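Utberg tenants' group questions laundry charge and the savings claimed for it

UTBERG, 10 April 2021 -- Residents of the Furtună flats have asked their landlord, Andetti Homes, to hold back a planned laundry charge until it can show where its promised savings are meant to come from.

The charge would pay for a wash-and-fold service run by Vasari Linen. Andetti wrote to all 300 households in November to say that the shared laundry rooms on the ground floor would close and that a weekly collection would take their place. The letter said tenants would save "up to 80 pounds a year". It did not say compared with what.

The Furtună Tenants' Group has spent the winter trying to find out. It has been sent a leaflet, a second leaflet much like the first, and a one-page table in which the cost of running the old machines is given as 3633 pounds for the year. Repairs are in that figure. So, it seems, is the repainting of a corridor.

"We are told the old rooms cost too much, and then we are handed a bill with a corridor in it," said Yuzuki Kudo, who chairs the group. "Perhaps the new service is cheaper. I would like to see the sums before I pay for it."

The group also doubts that a weekly collection will suit people who do small loads often. Parents of young children, shift workers and anyone with one good set of work clothes tend to wash when they need to. Under the plan, a shirt that misses the collection waits a week, or goes in the bath.

Vasari says every item comes back clean and folded, shirts included, and that mixed loads are sorted by household. The group has asked what happens when something goes missing. The terms say claims will be "considered", a word that appears four times on the page without a sum of money beside it.

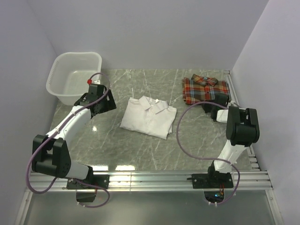
Osvaldo Fagundes wrote to the group that he had used a service of this sort in his last flat and would not go back to it. The folding was fine, he said, but the price went up twice in the first year, and by then the machines downstairs had been sold and there was no other choice.

Andetti has said that the price will be "kept under review". Tenants have asked for it to be fixed for two years in writing -- so far without an answer.

A petition against closing the laundry rooms has 1352 names, many of them from nearby streets whose residents have also used the machines. Andetti has replied that only tenants' views will be taken into account. The group accepts that tenants should come first, but points out that no vote of tenants has been held either.

It is asking Andetti to publish the full running costs of the laundry rooms, leave at least one room open for a trial year, and make the collection service optional during that time. Households that like it could sign up and pay. The rest could carry on as they are.

Tsutomu Yagi, who handles the group's letters, said the landlord had been polite throughout. "Very polite, and very slow," he said. "The closing date is the only thing in the whole plan that has never moved."

Copies of both leaflets, the cost table and the group's letters can be had on request.

Press contact: Hinata Honda, Furtună Tenants' Group, Utberg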